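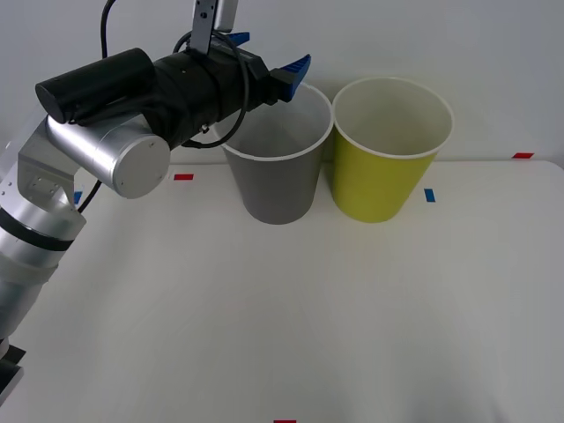

Margit Lunde

Les gobelets de la fête, suite et (presque) fin ! Vous avez été plusieurs à me demander les couleurs exactes, alors je mets tout sur cette page avant que ça se perde dans les commentaires.

Le gris et le jaune-vert, côte à côte sur la table blanche. Des gobelets en papier tout simples, et je les trouve tellement jolis ensemble – surtout devant un mur blanc, où le jaune-vert ressort comme un bonbon. Le gris, je n'y croyais pas du tout au départ (Jolene a dû insister pendant tout le mois de mai), et maintenant c'est mon préféré.

J'en ai pris 35 de chaque chez Tangen, en 2 paquets. On les alterne le long de la table, un gris, un jaune-vert, un gris, et chacun écrit son prénom dessous au feutre. Sur le gris, prenez du noir, le bleu se lit mal.

Pour les boissons, Halvard s'occupe du sirop de rhubarbe et moi de la citronnade. Je cherche encore une nappe, mais plus je regarde ce blanc tout nu, plus j'ai envie de laisser la table comme ça... Dites-moi ce que vous en pensez ! Et si quelqu'un a vu des serviettes dans le même jaune-vert, je prends l'adresse, chez Tangen il n'y avait que du vert sapin.

Mis en ligne le 27 juin 2021

7 commentaires
764 partages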